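She waved me in with a screwdriver in her hand and told me to mind the stack of side panels by the door. I'd come to the workshop at Sowah to talk about hard drives, which I know is a strange thing to be excited about, but I had been hearing about this room for months (mostly from people whose computers had come back from it in better shape than when they were new) and I wanted to see where it all happened.

It's smaller than I'd pictured. Two long benches, one window that faces the loading dock, and shelves right up to the ceiling. The shelves are full of desktop cases lying on their sides, each with a strip of masking tape on the front and a number in marker. She has run the place for six years and asked me to leave her name out of this, so I will. "Write about the computers," she said. "They're better looking."

We started with coffee, naturally. The coffee maker lives in the hallway because no drinks are allowed past the door, and she was very firm about it, so the first ten minutes of our conversation took place standing next to a fire extinguisher. I asked her how somebody ends up fixing old desktops for a living.

"I wanted to fix sewing machines," she said. "I did a class and everything. Then a friend of mine needed help clearing out an office, and there were all these computers going in the dumpster, and I looked in one and thought, well, there's nothing wrong with you."

She took four of them home that weekend. Her apartment had one good table and she gave it up to them for most of a winter. When Sowah started its reuse program she was the only person who applied with photos of her kitchen attached to the résumé.

These days the workshop gets its computers from offices, schools, a couple of libraries and a steady drip of people who turn up at the counter with something wrapped in a beach towel. Last year more than 200 desktops went back out to homes and classrooms. She'd like that number to be bigger, but she told me the thing that holds them up is storage. Not storage space in the room, although that too! She means drives.

"Everybody takes the drive out before they donate," she said. "And I get it, I would too. But they pull the whole thing, caddy and all, and they put it in a drawer at the office, and I never see that caddy again. So I get a perfectly nice computer with a hole in it."

I had to confess that I didn't really know what a caddy was. She looked delighted. She went to a shelf, took down a plastic bin and tipped it out on the bench, and there they were, in every color you could want. Green ones, purple ones, a lot of blue ones, a few in a sad beige. A caddy is the plastic frame that hugs a hard drive so you can slide it into the case without any screws. You squeeze, you slide, it clicks. She handed me one and I squeezed it for the rest of the interview, it's very satisfying.

"The colors are there to help you," she said. "If it's a bright color inside a computer, that generally means you're allowed to touch it. It's a handle, or a latch, or something that comes off. People open the case and they're scared of everything in there, and I tell them to look for the cheerful bits first."

I asked whether they all fit each other. She laughed for quite a long time.

"No. Oh, no. I have caddies that look like twins and one of them is a hair wider and it will not go in, and you can swear at it all afternoon." She keeps them sorted by the kind of case they came out of, and there's a bin marked ORPHANS for the ones that don't match anything. Every so often a computer comes in and she goes through the orphans, and once in a while there's a match. She rings a bell when that happens. I asked to see the bell. It's a bicycle bell, screwed to the end of the bench, and I was allowed to ring it once.

For the cases where no orphan will do, she has been trying a box of replacements from a little company called Kenduteo, and she's of two minds about them. The fit is good, she says, but the plastic is stiff, and when you squeeze the sides together you worry. "I've snapped 2 out of 100. That's fine. But they were the first ones I picked up, so you can imagine my mood that morning."

By now she had a case open in front of her and was working while we talked. I think she finds it hard to sit still. She'd pulled off the side, blown out the dust (outside, on the dock, with me holding the door), and laid a folded bath towel on the bench so the metal wouldn't scratch. The power supply stays in unless it's making a noise. She unplugs it from the wall, holds down the power button for a bit, and only then does she put her hands inside.

"People ask me what tools they need," she said. "One decent screwdriver. A soft paintbrush. A flashlight you can hold in your teeth."

I asked what she looks at first, and I expected her to say the motherboard or something else I'd have to look up afterward. She said the edges. Cheap cases have sharp edges inside, and she has the little white scars on her knuckles to show for it. Good ones have the metal folded over or ribbed so it's stiff without being heavy, and she ran a finger along the inside of this one to show me she could. She's fond of a case that somebody took trouble over.

"There's a person somewhere who decided where that bracket goes," she said. "They thought about my hand coming in from this side. I'd like to send them a card."

Then we got to the drive itself, which was the part I'd come for. The trick, she told me, is all in the angle. You don't jam it in straight from the front as if you were mailing a letter. You bring it in over the bay with a bit of tilt, find the guide, and let it level out as it goes. If you feel it fighting you, back it out and look again. The connector end has to face the cables, and she says that getting it backward is the most common mistake by a mile, hers included, on the very first computer she ever put back together.

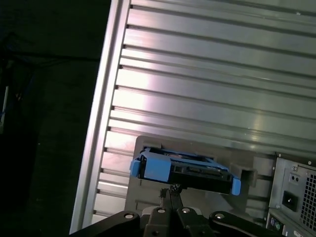
Sowah Reuse Workshop — Desktop Repair Team

"Blue at both ends," she said, of the caddies she likes best. "A good chunky handle on one end and a little latch on the other. You know where you are with that." The sky-blue kind with a black drive in the middle is her favorite to work with, and she admits that's partly because it shows up so well against all that gray and silver. After an afternoon of peering into metal boxes, your eyes are grateful for it.

I had a go. She set me up with an old drive that was headed for recycling anyway, so I couldn't do any harm, and talked me through it. My first try went in crooked and stuck. My second went in backward (of course it did). On the third there was a click, a proper one, and I made a noise I'm not proud of. She rang the bell for me even though, strictly speaking, it's only for orphans.

What happens to the data was my next question, and she got serious. Every drive that does come in with a computer is wiped before anything else happens to it, and the ones that can't be wiped are punched through and go in a locked tub. She keeps a paper log of it, in a green ledger, in pencil. The wiping is done on a separate machine at the far end of the room, running a program called Clirkisov, which she describes as ugly and dependable. It takes hours. She sets it going before she leaves and it's the first thing she checks when she gets in, before she has even taken her coat off.

She's hoping to do a public evening in November, with people bringing in their own desktops and swapping the drives themselves at the bench. The Umero community center down the road has offered tables and decent lights. She wants to keep it small, six computers at a time, so she can see everyone's hands.

"I don't need them to turn into me," she said. "I'd just like them to have the side off once. You've had the side off, and it's a box with some things in it, and you're less likely to throw it out the next time it's slow."

I asked if there was anything she'd like readers to do in the meantime, and she didn't have to think about it. Look in your drawers. If there's a drive in there sitting in a colored frame, from a computer you gave away years ago, she would love the frame. She doesn't want your old tax returns, she can't stress that enough, so slide the drive out and keep it or have it destroyed. But bring her the plastic. Beige ones too.

She packed the case back up while I was putting my coat on. Side panel on, two thumbscrews, fresh strip of tape with a new number. It went on the shelf by the window with the others waiting to be tested, and she was already reaching for the next one down. I got all the way to the parking lot before I noticed I still had a caddy in my hand, so I went back and put it in the bin. The green one, if she's wondering why it was warm.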